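4.3 Checking the two-arm hold in Vokau

Vokau draws both arms from the joint readings and the held object from the cameras. When the two disagree, the planner believes the joints, with a confidence you may not share. Run this check after every change to the camera mounts, and after any visit from someone who only wanted to try something.

Before you start: both arms enabled, speed limit at 2, Barkono bridge running on port 989.

1. Open Tools > Hold Check and load the Prajapati profile. The default profile also loads. It is for a different arm and will not mention this.

2. Have the arms pick up the test object and bring it up to the head camera. Use something soft with an awkward outline. A shoe is good. A cube passes every time and teaches you nothing.

3. Press Freeze, then open the head view and a wrist view.

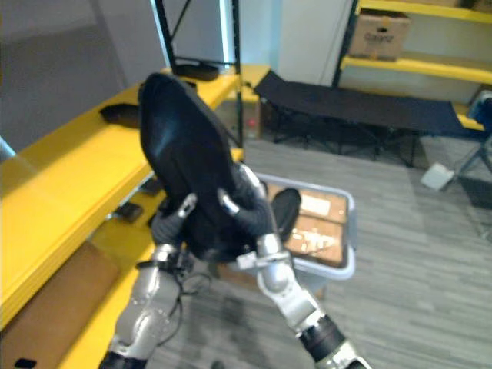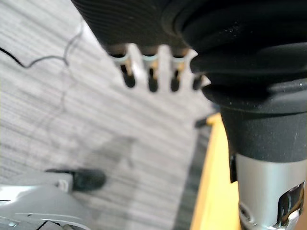 4. In the head view, click the toe and the heel of the shoe. Vokau fits its outline between the two points. If the outline takes in any fingers, click Trim Hand. Dark fingers on a black shoe are its least favorite thing.

5. In the wrist view, paint over every part of the robot you can see, metal tube and black folds included, and save it as the self mask. Skip this and the planner will spend its afternoon avoiding itself.

CAUTION: Freeze stops the picture. It does not stop the arms. Keep your hands out until the status bar reads HOLD.

6. Press Compare. Up to 2,000 points are matched. A mean error under 2 mm is a pass.

Note: If Compare reports exactly zero, it has compared the model with itself. Restart the bridge and go back to step 3. Archana Rathore has a patch for this in the Tivton branch, due in May.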